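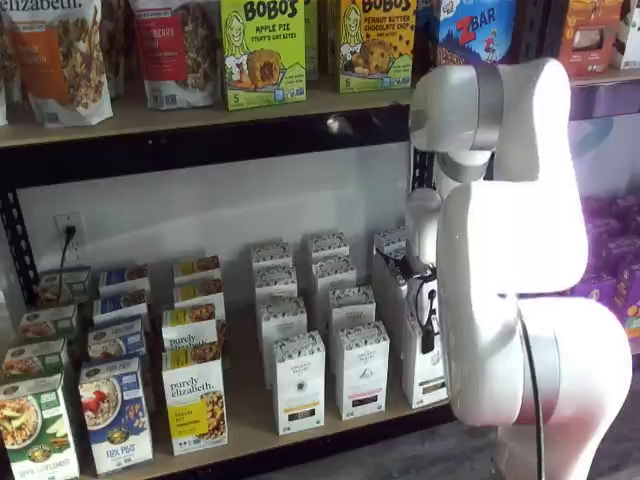 Shelf helpers wanted for the breakfast aisle (part time, Saturday mornings to start)

Hi! I run the little food store at Tandwood, and I'm looking for 2 people who like putting things in rows. I mean that as a compliment. If you're the kind of person who turns the cereal to face front when you're a customer, please keep reading, because I've been waiting for you.

The breakfast section is my favorite part of the store and also the part that gets messed up fastest. People pick up a granola pouch, read the back, change their minds and put it down in front of the tea. Then somebody else moves the tea. By lunchtime it looks like a yard sale!

What you'd be doing

1. Filling the upper shelf. Granola bags go on the left, then the Bobo's boxes, then the Z Bars. Apple Pie and Peanut Butter Chocolate Chip get mixed up constantly (same smiling woman on both), so read the flavor before you set a box down.

2. Straightening the white boxes on the lower shelf. They're light and they slide, so I like a little bare shelf between them where there's room. It makes them easier to grab, and you can see right away when one has wandered off. Check the floor along the bottom edge while you're down there. 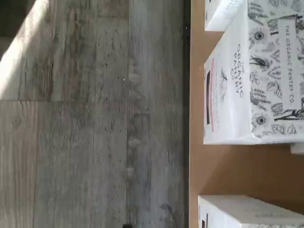 3. Bringing stock out from the back. We get deliveries from Van den Broek and from Helleo, and the Helleo cartons are the heavy ones. There's a cart. Please use the cart.

4. Keeping the columns straight on the lower shelf. The green apple cinnamon cereal lives at the left end, one box behind another back toward the wall, and the front box always gets taken first, so pull the next one forward. Leave the outlet by the left post clear, please. I don't want boxes leaning on a plug.

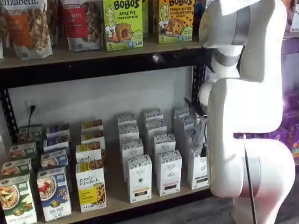
One of last year's helpers wrote to me that the work is more relaxing than it sounds, but that you should wear shoes you can kneel in and bring your own water, and that the first Saturday feels long until you know where everything goes. I'd agree with all of it, especially the shoes.

Hours run from opening until noon, with a 90 minute training shift before your first real one (paid, of course). No experience needed. You should be okay with bending, reaching and being asked where the oat milk is. Reading small print on packages helps too, mostly for dates. Older stock goes in front, always, even when the new box is prettier.

You also get a discount on anything in the store, tea and granola included, and first pick of the dented boxes. I am very generous with dented boxes.

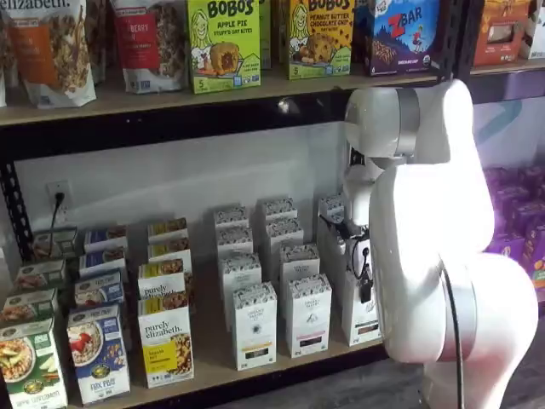

How to apply

Stop in and ask for the breakfast aisle form at the counter, or leave a note in our box at the Siseo building, door 78. A few lines is plenty. Tell me which mornings you can work, whether you can start in April, and what you eat for breakfast (not a trick, I'm just nosy). I'll get back to everyone, usually in the evening after we close.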